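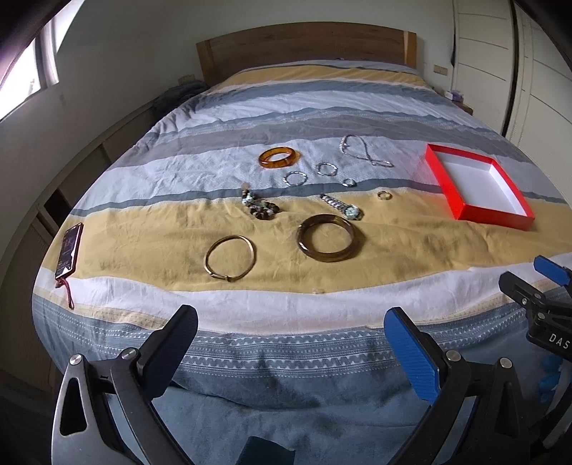 Jewelry Storage Tips, Tested and Mostly Doubted

Posted February 2024 in Bedroom and Closet
By Dalva Fontes

I have read a lot of advice on storing jewelry, and a good part of it seems to have been written by people who want to sell me a tray. Velvet rolls, acrylic towers, little zip bags with a number on each one, a mirror with hooks behind it. I own, or have owned, most of these. The mirror was from Trilley and cost 139 dollars, and the chains knotted behind it just as they used to knot in a drawer.

So these are the tips I kept after a winter of trying them, along with the ones I dropped. If you have a serious collection with serious insurance, ask a jeweler. I am writing for people with a handful of bangles, a few chains, a watch or two and a box that came from somewhere.

Empty everything onto the bed first

I resisted this one. It sounds like the sort of thing people do for a before-and-after photo. But a bed is the right place for it: it's wide, it's soft, and nothing rolls very far. Use a duvet or blanket that lies fairly flat. A chunky knit will swallow a stud earring, and you'll find it with your foot in March.

Stripes or large blocks of color turn out to be handy, if you have bedding like that. A thin silver bracelet is hard to see on pale gray and easy to see on yellow. Move the small stuff to whichever color shows it up. Wenche Skjelbred, who reads these pages before I post them, thinks a plain bath towel is better, and for rings she's probably right. You can pick the whole towel up by its corners when the phone rings.

Keep the phone off the bed, by the way. Mine has a strap on it and I have twice dragged an earring to the floor by picking it up.

Sort by shape

Most guides say to sort by metal. I don't see why. Gold and silver sitting side by side have never given me trouble, and when I'm getting dressed I look for "the big bangle," whatever it's made of. What does give trouble is shape. Chains grab things. Beads and tassels grab things. Bangles take up all the room and scratch whatever is under them. Four piles will do for most people:

Stiff round things (bangles, hinged bracelets, thick cuffs)
Things that tangle (chains, beaded strings, anything with a fringe)
Small things (rings, studs, pins)
Watches

Close every clasp as you go. A hinged bangle left open is a hook, and a necklace left open is two loose ends looking for something to wrap around. Closing clasps is the one step I would never skip, and it's free.

The box you have is probably fine

Jewelry boxes with compartments look sensible in the store. Then you get home and find that the compartments were measured for somebody else's jewelry. The Wolton one I bought had a long row of ring slots and nowhere a thick bangle would fit with the lid down. It now holds batteries.

A plain open box with a light interior has served me better. The light color matters more than the lining. Dark velvet is very pretty and hides dark beads completely. If your box is dark inside, lay a sheet of white paper in the bottom. I wouldn't pay for a "jewelry grade" liner unless you have tarnishing problems that you've seen with your own eyes.

Put the watch in early, face up, against one side. It's usually the heaviest thing in there and you don't want it sliding over a pair of earrings. Small pieces go together in one corner, chains go in last, and bangles stay out until you've seen how much space is left.
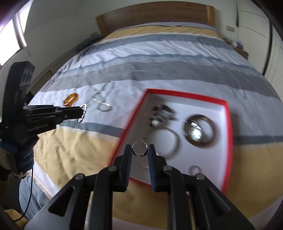 Watch, earrings and small pieces in the box, with the amber-orange bangle out on the duvet.

Bangles don't need to live in the box

People fight me on this. Ademir Xavier wrote in to say that a jewelry box without the bangles in it is "half a jewelry box." Fine. But a single thick bangle takes up the space of every ring I own, and it's the piece least likely to get lost. I keep mine on a paper towel holder standing on the dresser. A bottle works too, if it's heavy enough to stay put. Translucent ones should be kept off a sunny windowsill, or so I'm told – I haven't left one there long enough to find out.

About those chain tricks

The drinking straw trick: you thread one end of the necklace through a straw and do up the clasp outside it. It works, on thin chains. It also leaves you with a box full of straws. I did it for a vacation and would do it again for a vacation. At home, no.

The plastic wrap trick: you lay the chains on a sheet, cover them with another and press. I could see the point until I tried to get one chain out.

Baby powder on a knot: helps a little. So does a drop of cooking oil, which then has to be washed off. What helps most is laying the knot on a hard surface under a good lamp and teasing it apart with two sewing needles. Don't use oil or water on pearls, or on anything with glue or thread in it.

Hanging chains on hooks is the only permanent fix I believe in. Small brass cup hooks inside a closet door, one chain per hook. The Vieira over-the-door rack does the same job and rattles every time the door moves.

Rings

Count them before you start and again when they go back in the box. Kátia Lopes photographs hers on a sheet of paper, which takes a minute and is also useful if anything ever does go missing. I rolled my eyes at this and then lost a ring in a pillowcase.

If you use a ring dish by the sink, get one with a rim. The flat Flekthorpe dish everyone was giving as a present is a lovely object and a ring will go off the side of it at the first nudge.

Things I'd leave alone

Toothpaste for cleaning silver. It's gritty and it scratches.

Boiling anything.

Chalk in the box to "draw out the damp." Yuxi Song swears by it. I kept a stick in one box and none in another from fall until spring and couldn't tell the two apart. She says my house is too dry for a fair test – she may be right, and I've promised to try again in the bathroom cabinet.

Labels. If you need a label to know which box the earrings are in, you have more boxes than I do, and the tips above won't be much use to you.

Filed under: jewelry, small storage, bedroom
Next: Do cedar blocks do anything at all?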